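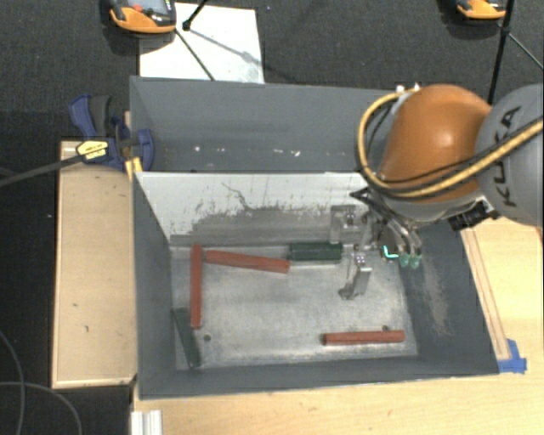
How to run a bin picking demo at your open day (and still have a voice at the end)

I've run the robot table at our shop open day twice now, once in May last year and again this spring, and people keep emailing to ask how we set it up. So I finally wrote it down! We're a small place and none of us had ever done a public demo before the first one, so you can do this too.

Start with the parts. Use plain blocks. We have reddish-brown wooden ones and dark green ones, and they beat real castings by a mile for a crowd. A grandmother in the third row can tell a green block from a brown one, and if the arm drops one it only makes a bit of a clatter. My first plan was to use brackets from the Kaplan job, and Necati Şimşekoğlu talked me out of it in one sentence: "Who is going to cheer for a bracket?"

Next, clamp the bin. Do it before you teach a single point, then check it again after lunch. I use an ordinary bar clamp over the rim. The year I skipped the second check, the bin had crept over and I spent the whole afternoon session with picks landing just off center — very embarrassing in front of the Buvetti people, who had driven three hours.

Now the speed. Set it to 30 percent and leave it there. You'll be tempted to go faster, I promise, and the teenagers will ask you to. But at 30 folks can follow the gripper down, watch the fingers close and get their phones up in time. Keep your visitors behind a barrier and keep one person on the pendant the entire time with nothing else to do. That person doesn't answer questions. Get somebody else for the questions.

Then plan your rounds. Ours go like this:

Say hello and tell them what the arm is going to look for.
Let a kid call out how the blocks should lie. Stop the robot, and have your own helper put them in that way.
Step back, close the gate, reset, run.
Let it clear the bin, then talk while you reload.

Blocks leaning on a wall are the fun ones. Put one in a corner and let everybody guess which end the gripper will go for. If it misses, let it try again before you step in! The misses got more applause than the clean picks did.

A round takes us 73 seconds plus the reload, and I wouldn't book more than 60 visitors into one session. Past that the back row just sees shoulders.

Last thing, cables. Tape down whatever crosses the floor, and walk the route yourself the night before in the shoes you'll be wearing. Pirico lent us rubber cable ramps for the spring one and I'm never going back to tape alone.

Next open day is Tuesday, October 13, 2026, doors at nine. Come by the robot table and bring your questions — Necati has the pendant, so ask me.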